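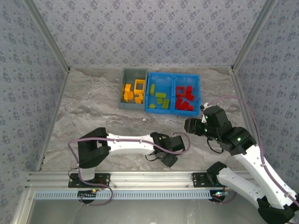
**Best way to sort building bricks by colour without it taking all evening?**

Got a big tub of second hand bricks off a neighbour, all mixed up, 538 pieces according to the bag. Two kids, both want "their" colours. Do I sort by colour or shape? And do I need a box for every colour, or can some share?

Roya Ghaffari

---

**Thijs Wouters**

Colour first, then shape only if you've got loads of one colour. Tip the lot on an old sheet, pull out one colour at a time, dont try and do them all at once. Biggest colour gets its own open bin. Smaller ones can share a bin with a divider down the middle, we've got red and green like that and it works fine. Odd shapes (window frames, wheels) stay in with their colour or you'll never find them again.

Shallow bins. Deep ones just get tipped out on the floor.

---

**Ehsan Mohammadi**

Depends how old they are. Mine's three and everything goes in one bag. Takes 10 seconds.

---

**Sepehr Mirzaei**

Agree with Thijs on the dividers. If the bin hasn't got one, cut a bit of stiff card slightly too wide and wedge it in, tape along the bottom edge or the little flat bits slide under. Wash them before you sort tho, not after. Warm water, washing up liquid, pillowcase, shake, leave on a towel overnight. I did mine after and had to sort all 106 yellows out agian.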